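Zwei Policies in der Simulation vergleichen: Reichen 400 Szenen?

Forum Nilau > Robotik und Simulation > Auswertung
Gestellt am 10. Oktober 2019

knickarm_k
Guten Tag zusammen, ich bitte zuerst um Verständnis, Deutsch ist nicht meine Muttersprache. Ich versuche, genau zu schreiben.

Ich vergleiche zwei gelernte Policies für einen Franka-Arm. Die Aufgabe ist, einen kleinen Gegenstand vom geschlossenen Deckel einer Toilette zu greifen und auf dem Boden abzulegen, ohne dass die anderen Gegenstände herunterfallen. Alles findet nur in der Simulation statt. Die Szenen werden mit Notik erzeugt, das ist unser interner Generator: er wählt die Gegenstände, ihre Lage, das Licht und die Position der Kamera zufällig aus. Auch die Texturen werden manchmal getauscht.

Die erste Policy (ich nenne sie A) wurde mit festen Texturen trainiert, die zweite (B) mit zufälligen. Beide habe ich auf denselben 400 Szenen laufen lassen, mit denselben Startwerten. Die Erfolgsrate von B ist ein wenig höher. Meine Betreuung möchte in den Bericht schreiben, dass die zufälligen Texturen helfen. Ich bin damit nicht ganz glücklich, weil der Abstand klein ist, aber ich kann nicht gut begründen, warum 400 Szenen nicht genug sein sollen. Es klingt ja nach viel.

Meine konkreten Fragen: Welchen Test nimmt man in so einem Fall? Und ist es erlaubt, die Szenen wegzulassen, in denen die Gegenstände schon am Anfang ungünstig liegen, zum Beispiel halb über dem Rand des Deckels?

Ich habe einen gewöhnlichen Vergleich von zwei Anteilen gerechnet, also so, als ob es zwei unabhängige Stichproben wären. Das Ergebnis war nicht signifikant. In der Dokumentation vom Söderlund-Paket steht aber, dass dieser Test für gepaarte Daten nicht passt, und ein anderes Beispiel habe ich dort nicht gefunden.

simfreund_nord
Nimm einfach mehr Szenen. Rechenzeit kostet nichts, lass es über Nacht laufen, dann siehst du es schon. Wir machen immer so lange weiter, bis der Unterschied klar ist.

Texturen zufällig machen hilft nach meiner Erfahrung eigentlich immer, ich würde mir da nicht so viele Gedanken machen.

mittelwert_und_rest
Der Antwort von simfreund_nord muss ich in einem Punkt widersprechen. Wenn man so lange Szenen hinzufügt, bis der Unterschied „klar“ ist, findet man irgendwann fast immer etwas. Die Zahl der Szenen muss vorher feststehen, oder man benutzt ein sequenzielles Verfahren, das für das wiederholte Hinschauen gemacht ist.

Zu deinem Test. Du hast gepaarte Daten, jede Szene wurde von A und von B bearbeitet. Die Szenen, in denen beide Erfolg haben oder beide scheitern, sagen dir über den Unterschied nichts. Zähle also nur die, in denen genau eine der beiden Policies erfolgreich war, und rechne damit einen exakten McNemar-Test. Das ist nur ein Binomialtest mit Wahrscheinlichkeit 0,5, dafür brauchst du kein besonderes Paket.

Zum Weglassen: Bitte nicht nachträglich. Wenn eine Szene als ungültig gelten soll, dann schreibe die Regel auf, bevor du die Ergebnisse kennst, und lasse sie vom Generator anwenden. Ein Gegenstand am Rand ist für mich noch keine ungültige Szene, er ist eine schwere Szene. Ungültig wäre zum Beispiel, wenn zwei Körper beim Start ineinander stecken und die Physik sie auseinander schleudert.

Noch etwas, wonach du nicht gefragt hast. Wurde B nur einmal trainiert? Dann vergleichst du zwei bestimmte Netze und noch nicht zwei Trainingsmethoden. Für den Satz „zufällige Texturen helfen“ würde ich mindestens 4 Trainingsläufe pro Variante erwarten und die Streuung zwischen den Läufen angeben. Im Projekt Stisance hatten wir im Juli genau diesen Fall — der Unterschied zwischen zwei Läufen derselben Methode war größer als der Unterschied zwischen den Methoden.

knickarm_k
Vielen Dank, das hat mir sehr geholfen. Ich habe jetzt neu gezählt. Es gibt 28 Szenen, in denen nur eine Policy Erfolg hatte. In 17 davon war es B, in den übrigen A. Der exakte Test (zweiseitig) gibt p = 0,35. Damit kann ich im Gespräch etwas anfangen.

Trainiert wurde leider jeweils nur einmal. Ich werde den Satz im Bericht ändern und weitere Läufe beantragen. Die Szenen mit Gegenständen am Rand bleiben drin.

Für alle, die sich die Aufgabe schlecht vorstellen können, hänge ich noch zwei Renderings an. Die Toilette und das Parkett sind auf beiden zu sehen, ebenso die kleinen Gegenstände auf dem Deckel.

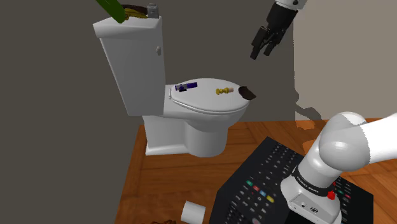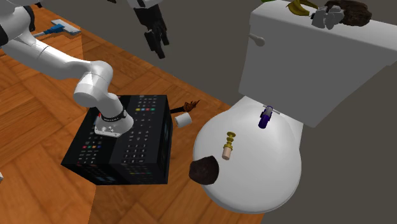
leitwert
Kann man die beiden Policies auch dann gepaart auswerten, wenn der Simulator nicht vollständig deterministisch ist und dieselbe Szene beim zweiten Mal anders ausgehen kann?

mittelwert_und_rest
Die Paarung bleibt gültig, solange beide Policies dieselben Anfangszustände bekommen und das übrige Rauschen für beide gleich entsteht. Man verliert nur etwas von ihrem Vorteil, weil ein Teil der abweichenden Paare dann vom Zufall des Simulators kommt. Wenn die Rechenzeit reicht, lasse jede Szene mehrmals laufen, bilde pro Szene und Policy den Anteil der Erfolge und vergleiche die Differenzen, zum Beispiel mit einem Bootstrap über die Szenen. Wichtig ist, dass man ganze Szenen zieht und keine einzelnen Wiederholungen, sonst wird das Intervall zu schmal.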